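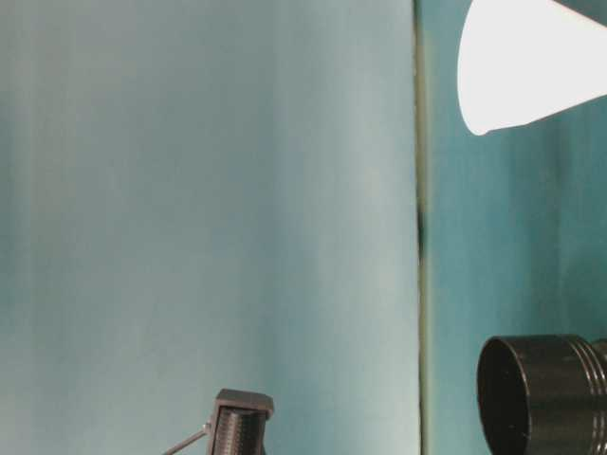 Can a robot clear a table yet?

Under fixed conditions, with known objects and a person available to reset failures, it can clear a small set of items. An ordinary kitchen table after a meal, with no person on call, is still beyond the systems covered in this course.

Mivbridge > Teaching > Automation of Manual Work > Unit 9: Chores

Notes by Leonie Teuber

Scope of the unit

This unit deals with short manual jobs done by arms with simple grippers: picking up cups, moving them, stacking them, putting them in a rack or a bin. Vacuum robots and lawn mowers are left out. They do useful work, but they don't have to hold anything. Dishwashers and washing machines are also left out as machines, although loading and unloading them is central to what follows.

Terms

A chore is a job with a stated end condition and no stated method. "The cups are in the rack" is an end condition. A task is one piece of a chore that can be started and checked separately, such as moving one cup. A skill is a motion the robot can call on within a task: reach, close, lift, turn, release.

Published results usually concern tasks. Buyers ask about chores. Much of the disagreement over whether household robots "work" comes from reading a result of the first kind as an answer of the second kind. In written assignments, state which of the three you mean.

Grasping drinking vessels

Cups are standard test objects in this field because they are cheap and because the same name covers very different shapes. A mug has a handle, a rigid wall, and a rim that can be pinched from above. A tapered cup without a handle can be pinched at the rim, held around the body, or lifted from inside if the fingers open outward. A paper cup deforms under a force that a ceramic mug requires before it stops slipping.

The usual choices for a parallel or angled two-finger gripper are:

Rim pinch. One finger inside, one outside. Works from above and needs little clearance around the cup. The cup may swing about the pinch point once lifted. Poor with liquid inside.

Body grasp. Fingers on opposite sides of the outer wall. Stable, but the gripper must open wider than the cup, and neighboring objects get in the way.

Handle grasp. Fingers on or through the handle. Requires an estimate of handle direction, and the load is off center.

Dark, glossy walls cause trouble for depth sensing. So does the inside of a deep cup, where the sensor may return nothing or may return the table behind the object. A system that fits a known model to partial data will often get the position right and the rotation wrong. For a rim pinch on a round cup, a rotation error hardly matters. For a handle grasp it decides the outcome.

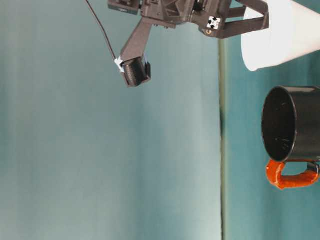

Page last changed: Fri 22 July

Side views and overhead views

From the side, the mug presents its open mouth to the left and its orange handle along the lower edge, and the paper cup lies close to the end of a bracket on the gripper assembly. A side view of this kind is good for judging the gap between a finger and an object. It's weak on the layout of the table as a whole. An overhead view has the opposite properties. Systems that combine the two need a calibration between cameras, and calibration drifts when a mount is bumped or a screw loosens.

Wear at the fingertips should be treated the same way. A fingertip that has been patched, taped, or replaced does not have the friction or the length it had when the grasp was tuned. Record every change to the fingertips in the run log, with the run number at which it was made. Results from before and after the change belong in separate tables.

Reading a success rate

The Skotar bench exercise is used here because its log is complete. The end condition was one cup moved from the work surface to a tray and left standing. There were 17 runs. In 9 of them the condition was met without help. In 2 more it was met after a person touched the cup once. The remaining runs ended with the cup dropped, pushed out of reach, or not found.

The unaided rate is therefore 9/17. The two assisted runs must be reported, but they are not counted as unaided successes. An early draft of the report merged them, which raised the rate and removed the most useful line in the table. For a shop floor, an assisted run means a worker walked over. For a home, it means the owner did part of the chore.

A second point concerns composition. Suppose a chore consists of clearing several cups in a row, and each pick succeeds with the same probability, independently of the others. The probability of clearing all of them without a failure is the product of the individual probabilities, and it falls quickly as the table gets fuller. Independence is a generous assumption. A dropped cup may roll into the next one, and a spill changes the surface for everything after it.

Recovery changes this calculation more than a better first grasp does. A robot that detects an empty gripper and tries again can reach an acceptable rate with mediocre grasping. A robot that carries on after an empty grasp will complete its motion to the tray and report success. Check what signal the system uses to decide that it is holding something. Motor current, finger position, and a camera check each fail in different cases.

Shop floor compared with home

Dristasach runs a returns line for reusable containers. The containers come in a few shapes, the lighting is fixed, and rejects go down a chute to a person. The arm is slower than a trained worker on each item. The firm keeps it because it can run through the night shift, when staffing is difficult. Under those terms the machine does the job.

The Song project attempted the same handling in furnished apartments. Objects were not chosen in advance. Trial reports from February list cups inside other cups, cups under newspapers, cups with spoons in them, and one glass that the resident did not want moved. The last item is a planning failure with no grasping component, and better fingers would not have helped.

The comparison suggests that the boundary between "can" and "can't" depends more on the amount of control over the setting than on the type of object. When reading a demonstration, list what has been fixed: object set, starting positions, lighting, surface, time limit, and who resets the table.

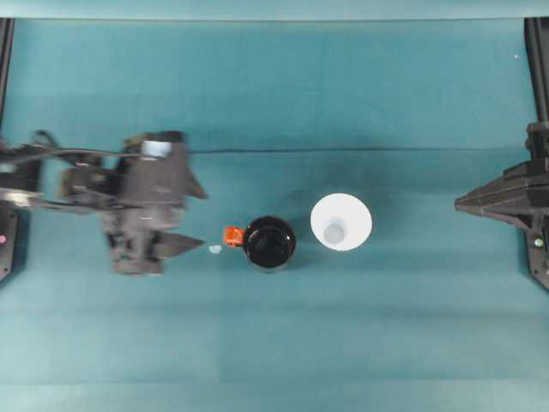 Are two arms better than one for this kind of work?

Two arms help when one object must be held while another is fitted to it, or when an item has to be passed across the table. For single cups within reach of either arm they mostly add cost, setup time, and the chance of a collision.

Two-arm work

With grippers entering from opposite sides and the objects between them, each object can be assigned to the nearer arm. This is simple and works until two objects stand close together near the middle. One arm must then wait, or the planner must move both with a checked minimum distance. Waiting is slower and far easier to verify.

Nesting one tapered object in another is a true two-arm job if the lower object is light enough to slide. The holding arm needs to be compliant. If both arms are stiff, a small position error becomes a large force, and the usual result is a crushed rim or a cup pushed off its base.

Assignment for the next session

Take one chore from your own home or workplace. Write the end condition in a single sentence. Break the chore into tasks and mark each one as controlled (object and position known beforehand) or open. For each open task, name the sensor reading that would tell the machine it had failed. If no such reading exists, say so and describe what a person notices in the same situation.

Teams working from the Skotar log should use the raw run table and keep the assisted runs in their own column. Hand in one page per team, without slides.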